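Bring back the boring shop

Third one gone on our high street since the summer. The shoe repair place this time, the one with the key cutting machine in the window and the opening hours written on card. Whitewash on the glass now. I went past with a pair of boots in a carrier bag, like an idiot.

So this is a moan, but I think a fair one. We have let the boring shops go and we are going to miss them more than the nice ones.

By boring I mean the places you never visit for fun. Hardware. Haberdashery. Heel bar. The electrical shop with one of every sort of fuse. You go in, you say what's wrong, someone sells you a thing for less than the bus fare and you leave. No loyalty card. No music.

What we get instead is somewhere to sit. I like coffee. I have nothing against coffee. But Lembridge has a population that could fit in a decent football ground and I can get a flat white every twenty paces, and I can't get a washer for a tap. For a washer I drive to the retail park outside Wavness, 40 minutes there and back if the lights are kind, and once I'm there they come in a bag of a hundred and none of them fit.

People say buy it online. Fine. I do buy it online. But you have to know what it's called first, and half the point of the man behind the counter was that you didn't. You held up the broken bit. He looked at it. He went out the back. You can't hold a broken bit up to a search box – well you can, my phone claims to do it, and it told me my cistern float was a type of fishing tackle.

And it's the mending that goes, in the end. If it takes a morning and a tank of petrol to find a part then you bin the toaster. Course you do. I've done it myself and felt bad for as long as it took the new one to pop up. A whole town learns to do this without anybody deciding it should.

The council's answer, in November, was a consultation. Boards in the library, sticky dots, what would you like to see on your high street. About 600 dots by the end and the winner was "more places to eat". Which I beleive, because that's what people say when you hand them a dot. Ask me what I'd like and I'll say a restaurant as well. Ask me what I needed last month and you'd get a very different board. Shoelaces, a zip, a bulb for the oven.

Rents are the real thing, obviously. A unit that size on the main drag can't be paid for in keys and heels. The old ironmonger, Ezeani's, hung on as long as it did because the family had the building, and when they sold up it was a vape shop before the paint was dry. I don't blame them. I'd have sold it too, years earlier probably, and gone somewhere warm.

But there are things you could try. Cheap upstairs rooms. A shared counter, three trades under one roof with one till between them. Half rates for anyone who'll mend something, and be strict about it, no calling yourself a repair shop when you only sell phone cases. The market hall stands idle most mornings and it's got water and power and a roof that mostly works. Let the shoe man have a corner of it for a tenner. Let a seamstress have the next one.

Someone will say it's nostalgia. Bit, maybe. I don't miss being tutted at for bringing the wrong sort of screw, or the shutting at lunchtime, or the smell of paraffin in my coat. I don't want the old days back with the bunting on. I want to get my boots heeled without planning it like a holiday.

There's a couple of people round here still at it, out of garages and spare rooms, and they're booked up for weeks. So don't tell me there's no demand. The woman who does my hems has a waiting list longer then the dentist's. What there isn't is a door on the street with a bell on it, where you can just walk in with the thing in a bag.

Boots are still in the hall, by the way. If anyone knows a cobbler this side of Wavness, comments are open.
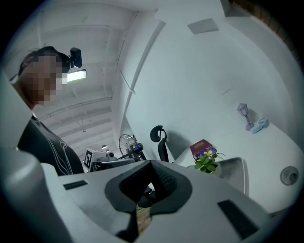
Dark shirt, thin white lines, camera strapped on top.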